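Flekura Airfield Information Service: progress report to the Trutura Fund
Second period of the grant

Summary for those who read only summaries

The new arrivals and departures display is running in the tower at Flekura and has been since the start of the period. The runway lighting link works. The weather feed from Windska works on most days, and the days on which it doesn't are dealt with below at more length than we would like. We are inside the budget and behind the timetable, which your last letter described as the less worrying way round.

1. The display

You will remember that Flekura ran for many years on paper strips, a wall clock and a telephone with a very long cord. The Rey software now takes each filed flight plan and puts it on the screen in front of the controller, in order of expected arrival. In the first period it did this in order of filing, so that an aircraft due at teatime could sit proudly above one already on final approach. That fault is closed.

Controllers asked for two changes. They wanted larger type and they wanted the alert sound to be something other than a doorbell, after several trips to answer the door. Both are in.
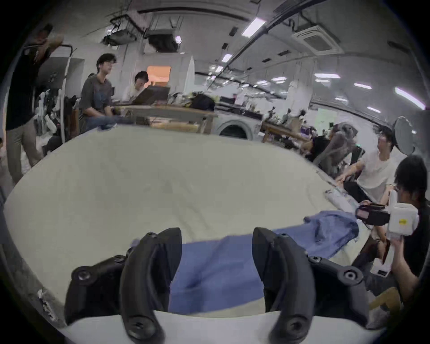

Blue cloth on the large white table.

The paper strips are still being written out alongside the screen. The agreed trial calls for 200 hours of both methods together before the paper can go, and we have no plans to argue. On two occasions the paper was right and the screen was wrong. On one occasion it was the other way about, and the screen has been insufferable since.

2. Height limits and false warnings

The gliding club at Windska flies ridges to the east of us, and the software had been told that anything below 300 feet must be landing. A glider working the slope would therefore be announced as an arrival, complete with a suggested parking stand. We have drawn a new boundary around the ridge, and traffic inside it is now left alone unless it turns towards the airfield.
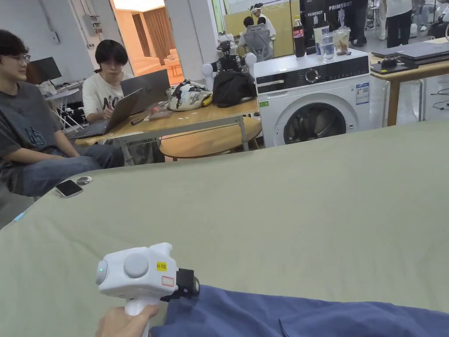

We replayed 4,000 stored tracks through the new boundary to see what it would do with them. The glider warnings went away. So did eight that we wanted to keep, all from light aircraft joining from the east at low level, and the line has been moved again to bring them back. The replay will be repeated before anyone outside the building is told that it is fixed — a lesson from the first period.

3. The weather feed

Wind and pressure readings come over a radio link from the mast at Windska. When the link drops, the old version of Rey went on showing the last good reading with every sign of confidence. The wind at Flekura was once steady from the west for an entire night, during which the windsock was pointing elsewhere.

The display now greys out any reading older than five minutes and sounds a tone. The controllers find the tone annoying. It was meant to be.

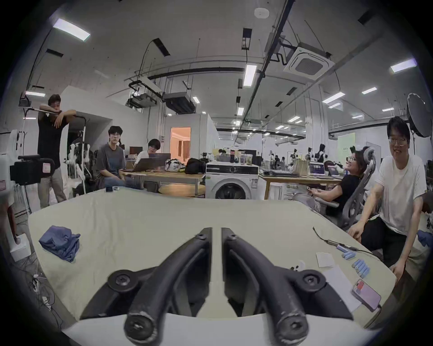
Flekura, August

Work since the last section was written has been mostly on the link itself. The aerial at the Windska end has been raised and the connector replaced, and dropouts have become shorter. They haven't gone. Our present suspicion falls on the fuel pump, which starts up at much the same time as the trouble does. The supplier of the pump thinks this unlikely. We have asked to borrow a filter and find out.

4. Training

All tower staff have now done the half-day course. The written notes have been cut from a ring binder to four sides, and the section headed "Philosophy of the System" has been retired.
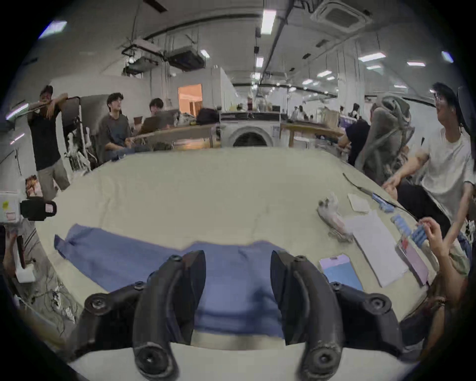

Still to do is a short session for the fire crew, who have a repeater screen in their shed and were never told what the colours mean. They had worked out red for themselves. Amber had been taken to mean lunch.

5. Money and next steps

Spending on equipment is complete apart from the second aerial. We ask your agreement to move what is left under travel into the radio heading, as very little travel takes place when both ends of the project can be reached by bicycle.

In the next period we expect to finish the trial alongside paper, repeat the track replay with the corrected boundary and settle the matter of the pump. The telephone with the long cord stays where it is, at the controllers' request. A revised timetable is attached and replaces the one attached last time.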